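Moisture in stored textiles: why the store reads dry and the cloth does not
Speaker notes, Etenesh Wubshet
Afternoon session, slot after the tea break

Opening

Thank Cristian Nina for the introduction. Say at the start that the talk covers flat storage only. Rolled and hanging storage behave differently and I have no good figures for them.

Main point, to be stated early: the humidity reading on the wall of a store describes the air in the aisle. It says very little about the air inside a closed box on the bottom shelf.

Slide 2. Background

The Terden store holds 3,000 flat textiles, mostly household linen and work clothing, in lidded card boxes. The building is brick with a solid floor. Heating was replaced in July and the boxes were moved back in before the new system had been balanced.

The wall sensor showed a steady reading all autumn. In the same period staff found spots of mould in boxes on the lowest shelves, all against the north wall. Pause here. People usually ask whether the sensor was faulty. It was checked against a salt solution and was within tolerance.

Slide 3. What cloth does with water

Cotton and linen take up water from the air and give it back slowly. A full box acts as its own buffer. If the box cools, the relative humidity of the small amount of air inside it rises, and the cloth takes some of that up. If one side of the box is colder than the other, water moves towards the cold side. No new water has to enter the box for this to happen.

Define relative humidity again for anyone who needs it. Do not go into the full chart. Wool takes up more than cotton at the same humidity, and polyester takes up almost none, so mixed boxes are hard to predict. 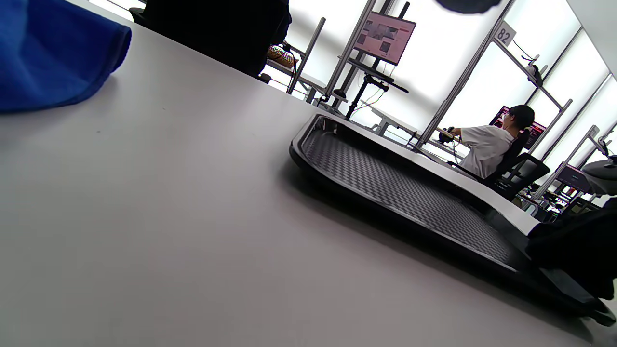
The next question is how long a box takes to settle after a change in the room. For a box packed to the lid the answer is days. An hourly reading in the aisle is therefore too fast for the cloth, and a spot check on the cloth is too slow for the heating.

Slide 4. Method

We placed small loggers in 25 boxes, chosen by shelf height and by distance from the north wall. Each logger sat in the middle layer, wrapped in tissue. Readings were taken every 4 minutes, more often than was needed. The files were cleaned by Yang in the data office. One logger failed and its box is left out of the charts.

Slide 5. Results

Top shelves follow the aisle with a delay. Bottom shelves against the wall do not follow it at all and stay damper throughout. The gap is widest just before 6 a.m., when the floor is coldest.

Point to the lower curve. Mention that the step in the middle is a door left open during a delivery from Sodano. It should be ignored.

Slide 6. What we changed

Bottom shelves raised by 300 mm. Boxes pulled away from the wall. Lids left as they were. The Sedeo cabinets were not altered, as they stand on the inner side of the room.

Raising the shelves made the larger difference. I cannot separate the two effects properly, because both were done in the same week. Say so before someone asks.

Questions

Likely: silica gel. Answer: useful in a sealed case, poor in a card box, and it has to be dried out again on a schedule.

Likely: cost. Refer to the handout, page two.

If time is short, skip slide 3 after the definition and go straight to the method.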